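Wine Business Project, Final Report
Clillemach: Should a Small Winery Sell Its Second Label in Cans?
11/8/24

6 comments | 14 shares

I picked Clillemach for my project because it's the only winery I can get to without a car, and because I already liked their white. So I'm not going to pretend I came at this neutral! The question they gave me was whether their cheaper label, Cesard, should move out of bottles and into cans.
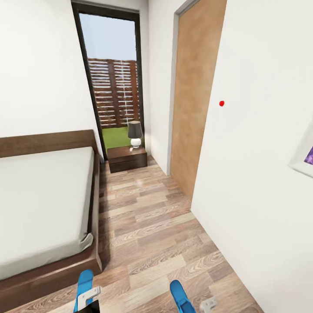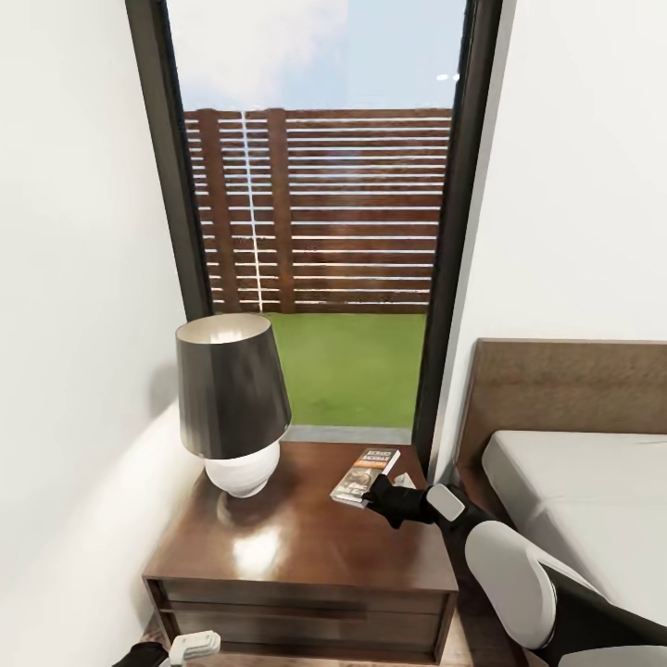
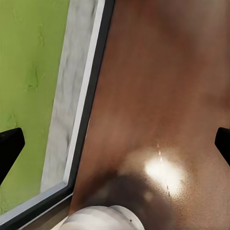
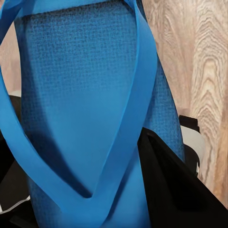

Some background first. Clillemach makes two labels. The main one carries the winery's own name and gets all the nice fruit, the oak, and the heavy glass. Cesard is what happens to everything else. It's a light, simple white blend (plus a pink one in good years) and it's made to be drunk the summer after it's picked. The winery doesn't make a fuss about it, and I think that's part of the trouble, but I'll get to that.

I spent 10 days there in June. Most of that was in the tasting room, with a couple of mornings in the cellar where I mostly got in the way and learned how loud a bottling line is. I also went through the sales notebooks, which are real paper notebooks, and I want credit for reading that handwriting.

What I did

My plan had three parts when I handed in the proposal: look at the costs, run a tasting, and talk to the shops that carry Cesard now. I got through the first two pretty well. The shops were harder. Only 4 of them got back to me with anything I could use, and two of those answers were basically "we'd try it if it was cheap." I've left them in anyway.

For the tasting I used the same wine from the same tank, half of it in bottles and half in cans filled by Grutport, a mobile canning outfit that drives a trailer from winery to winery. I had 14 tasters. Everybody got both wines in plain glasses with a letter on a sticky note, and I poured in the back hall so they couldn't see what it came out of. Then I did a second round where they could see the package, and asked the same questions again.

I should say that my first try at this was a mess. I chilled the bottles overnight and put the cans in that morning, and the cans were warmer when I poured them, so everyone said that one tasted "sweeter" and "flatter" -- well, of course it did. I threw those results out and started over the next day with everything in the same fridge for the same number of hours. If you do this project after me, please buy a cheap thermometer.

What I found

In the blind round, people split down the middle, and most of the notes could've been about either glass. Words like "lemony" and "easy" came up for both. One taster picked up a struck-match smell in the canned wine, which I'd read about. Wine in a can has hardly any air around it, and if there's too much sulfur in it when it's filled, it can go a bit eggy. Grutport had warned the cellar about this ahead of time, and the sulfur had been brought down before filling, but I guess one nose still caught something. It went away after the glass sat for a few minutes.

The second round was the fun one. As soon as the package was out on the table, the bottle won by a mile with the older tasters and the can won with the ones closer to my age. Same wine! I knew going in that packaging changes what people say they taste, we did a whole unit on it, but it's different when you're standing there holding the jug and watching it happen.

Costs were closer than I expected. The can itself is cheaper than the glass, and the shipping savings are real because you aren't paying to truck all that weight around. But Grutport charges a setup fee every time the trailer comes out, and Cesard is such a small run that the fee eats up a good chunk of what you save. It starts to make sense if Clillemach shares a canning day with a neighbor. Arruda, the winery across the valley, is already thinking about canning a spritz, so that isn't a crazy idea.

The other cost thing is storage. Cans don't keep as long as bottles do, so the winery would have to sell through Cesard by the end of the following summer. Looking at the notebooks, they mostly do that already. The pink was gone early in both of the years I checked. The white hung on longer, and there were still cases in the back when I was there.

What I'd tell them

I'd can the pink and leave the white in glass for now. The pink sells fast, it's the one people take to the lake, and it's the one the younger tasters kept going back to. Do one season, split the trailer day with Arruda if they're up for it, and order plain cans with a sticker label so you aren't stuck with a pallet of printed ones if it doesn't go well.

I'd also put a real sentence or two about Cesard on the tasting room menu. Right now it's listed at the bottom with a price and no description, and I watched people skip right past it -- then ask for a second pour when they got handed one.

Problems with this report

My tasting group was small and most of them already drink Clillemach wine. I also only tested one can size, and I tasted everything young. I'd love to open the same cans again after 6 months and see if that match smell comes back. There are a few left in my closet, and I'll write up whatever I find as an add-on to this.

6 comments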